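Cleaning and Gluing Small Fossils at Home: Workshop Tips

Most of the fossils people bring home from a beach or a road cut need very little done to them. These notes cover the ordinary jobs: getting the dirt off, taking away soft rock, fixing a break and putting the piece away so that you still know what it is in ten years. They apply to shells, ammonites, shark teeth and small scraps of bone. Anything large, or anything that might be a skull, should go to a museum before you touch it.

Washing

Start dry. Use a soft toothbrush and a wooden toothpick and see how much comes away without water. Test one corner with a damp cotton swab before you wet the whole piece. If the swab picks up color, or the surface turns to paste, stay with the dry brush. Bone from clay is the worst for this.

Hard limestone pieces can soak in a bucket of plain tap water overnight. Change the water when it clouds. Leave out the vinegar. It eats limestone and most shells along with it, and the damage shows within minutes.

Beach finds hold salt. Soak them in fresh water, changing it every day for 2 weeks, then dry them slowly in the shade. A piece dried on a radiator will often crack.

Removing rock

A pin vise with a sewing needle is enough for soft shale. Work away from the fossil, never toward it, and take off small flakes. Set the piece on a sandbag so it can't roll. An old sock filled with play sand and tied off does the job.

Light from one side shows the edge between rock and fossil much better than a ceiling fixture. Put the lamp low, on the left if you are right-handed. I stop after 40 minutes, whatever state the piece is in, and most of my breakages came before I had that rule.
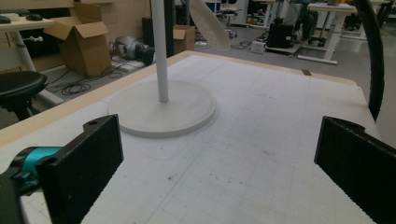
Wear safety glasses and a fitted dust mask even for hand work. Wipe down with a damp cloth when you finish. Sweeping puts the fine dust back in the air.

Gluing a break

Dry-fit the parts first and mark across the join in soft pencil. Brush both faces clean. For small pieces I use Paraloid B-72 dissolved in acetone, thick enough to string a little off the toothpick. Acetone is very flammable, so keep it away from pilot lights and open a window. The join can be undone later with more acetone. Superglue can't be undone so easily, and it leaves a shiny line if you use too much.

Hold the join for 30 seconds, then stand the piece in a tray of dry sand with the break level. Leave it until the next day. If you glue on Saturday evening, don't pick it up before Sunday night.

Labels and storage

Write the label the same day. Put down the place, the rock layer if you know it, the month and the name of the landowner who let you in. "Vikcombe quarry, lower bench, July" is far more use than "ammonite." Pencil on acid-free card lasts. Ballpoint fades.

Paint a small patch of clear B-72 on the back of the fossil, let it dry, and write a number on it in India ink. The same number goes on the card and in a notebook. I started mine at 500 so that they wouldn't get mixed up with an older set.

Keep pieces in shallow card trays lined with polyethylene foam. Oak drawers give off acid that attacks shell, so line them or use metal ones. Pyrite fossils need a sealed box with silica gel. Check them every spring for yellow powder or a sulfur smell, and move any that have it away from the rest.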